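Furkero Tabletop: tidying the shelf

Hello, and thank you for taking a look! This set holds 2000 recorded runs of two arms working at one wooden table, moving small household things on and off a low white shelf. We started in May with far simpler tasks (one cup, one arm, plenty of patience) and have let it grow from there.

What is on the table

Candlesticks, glass jars, a glass cup and a little potted succulent all turn up, though not in every run. Please don't expect tidy backgrounds, as we left the cables and the cart where they were and rather like it that way.

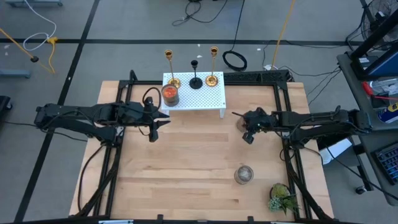

How the runs were gathered

Hélène Beaudoin and Dénes Kovács steered the arms by hand, taking turns, and moved things to new places between runs. Slips and second tries were kept, and each is marked in the notes column. Clear glass is the hardest thing here for a model to learn, so do look at those runs separately.

Splits

100 runs are held back for testing. Please leave them out of training, even for a quick try!

Contact

Questions go to Rozália Szekeres, who looks after the files and is glad to hear from you.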